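Glass pick demos, how many before it stops guessing?

pelletier_bench
Nov 2, 2018
Ok so we're at 1,088 demos on the pick set, wrist cam only, and the policy still gets weird on clear glass. Opaque cups fine. Beakers, it closes early or goes wide. Teleop is me plus one other person, 55 a day if nothing jams. Do I keep going or change somthing?

grustano
Change something. What's your background? If every demo has the same table it's learning the table and not the rim.

pelletier_bench
Mostly the same table yeah. Wood top, blue tray under the beaker. Lights on full.
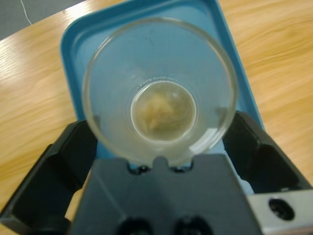
Grasp is from the side, straight approach, close, hold for 2 seconds, then lift. We log gripper width and force the whole way. Contents vary, some empty, some with a bit of gunk in the bottom. Labels only say "beaker" tho, nothing about fill.

Brirkel
Label the fill. Cheap to do now, awful later.

grustano
Disagree, fill is a distraction for a grasp policy. Glare is your problem. Move the lamp every batch, swap the tray color, done.

Brirkel
Not if he wants pouring out of the same data. We skipped it on the Plaltlow runs and had to relabel by hand in April. Never again

pelletier_bench
Pouring is the plan eventually, so ugh. Keep the failed grasps or toss them?

grustano
Keep, flag them, seperate folder.

Brirkel
Keep. We agree on one thing at least

pelletier_bench
ok. moving the lamp tomorrow, adding a fill column tonight. will post numbers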